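Plulaveck rehearsal software, four months in: a floor lead's review

I run the day floor at a small equipment loan center. People come to us for walkers, shower chairs, oxygen gear, all that, and they bring it back when they're done. In March we signed up for Plulaveck, the program that lets you rehearse a pickup robot's jobs in a computer version of a building before the real machine rolls through yours. The robot itself is a separate purchase and I'm not reviewing it. I'm reviewing the software, because that's the part I've spent my mornings with (and a few evenings, sorry family).

Setup was easier than I feared. You pick a starter building, drop things into it, and send a job. I had a room and a list of items going before my second coffee, and I'm the person at work who gets asked to please stop unplugging the printer. The starter rooms look like an old video game, all flat colors and jaggedy edges, but you get used to it. You can put a gas cylinder on its side on the floor, stand a little table in the corner with stuff on top, and let the planner figure out what to go for first.
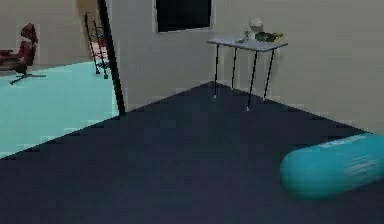 What I didn't expect was how much arguing it would start, and I mean good arguing! Angelica Maglaya has been on returns longer than I've been in the building, and she sat down next to me in the first week and started picking holes in my job list. Who decides a cylinder is ready to be moved? Does the robot wait for a person to check the valve, or does it go ahead? I had just written "clear the floor." She made me break that into 10 separate steps, three of which we then took away from the robot completely. Checking a cylinder stays with a person. Lifting anything with a client's name tag on it stays with a person. I would have missed both.

So that's my biggest plus. The program makes you write down what your people do all day, and our people do a lot more than the job sheet says they do.

The second plus is the replay. Every run is saved, you can scrub back and forth, and you can pin a note to any moment. We went through 200 saved runs between us, mostly over lunch, and folks who had been pretty quiet about the whole automation thing started leaving notes. Some of them were rude. Most of them were useful.

Now the grumbles. The item library is thin, and some of the models are rough enough that you have to take the label's word for what you're looking at. The camera is the other one. It likes to sit high and look down, and if you nudge it you end up staring at a whole lot of bare floor with your items shoved off to the sides. There's a reset button but it's hiding under the Tools menu, for reasons known only to the people who built it.

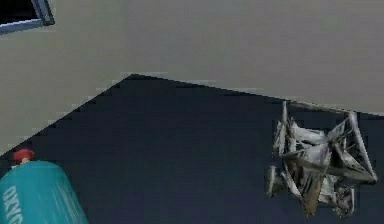 I also wish it handled shifts better. You can tell it there's a robot in the building, fine, but telling it there are 2 people in there too, one of them new, takes a bunch of fiddling with zones. We tried the Koyama add-on for that and dropped it after the trial. It wanted every person on a fixed route, and I'm not going to ask Angelica to walk a fixed route.

About jobs, since everyone asks me. We haven't cut any hours. What changed is who does what: less bending and hauling on the returns side, more checking and signing off, and one of our part-timers now keeps the job lists up to date, with a bump in pay that I had to push for. If your boss is buying this hoping to skip that conversation, push too. Checking is work. It's tiring in a different way, and we moved the afternoon break up once we noticed people going glassy-eyed in front of the replays.

Support is decent. I got a real person by chat both times I needed one, and the item label bug I reported was gone in the next update. The manual is bad, skip it and watch the short videos.

I'd give it 3 and a half stars out of five. More items and a camera that stays put would get it to four. We've renewed through next spring, and Angelica has already started a list of what she wants fixed.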